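Home & Table | Small Pleasures
Print | E-mail this story
30 comments

The Fruit Tray Comes Back

By Prasetyo Ngui

My aunt never owned a fruit bowl. She had the lid from a gift box of cookies, and every May it came down off the wardrobe and got filled with oranges. I thought this was embarrassing until I was well past 30 and bought a very nice ceramic bowl from Hondholm, where everything at the bottom went soft before I even saw it!

So I'm a tray person now. Oranges go in first (they're the bullies, they roll into everything) and then the red fruit gets the gaps. Leave some floor showing. A tray crammed to the corners looks like a market crate, and you'll bruise the apples besides.

Color does most of the work. I've tried white, I've tried a sad beige thing from Hendriks, and nothing makes an orange look as good as shiny green with a bit of gold on it. I like to set mine up on the bed, on a sheet of pink plastic - more elbow room than my kitchen counter has ever given me.

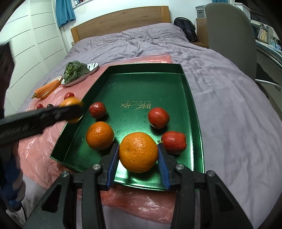
Zulkifli Mangundap wrote in to say I'm wrong about the order, and that apples should go down first because an orange can be squeezed in anywhere and an apple can't. He also wants a cloth underneath to stop the rolling. I tried the cloth on Thursday. It hid all the green, so out it went, but I'm coming around on the apples.

Filed under: Fruit, Trays, Entertaining
Shared 143 times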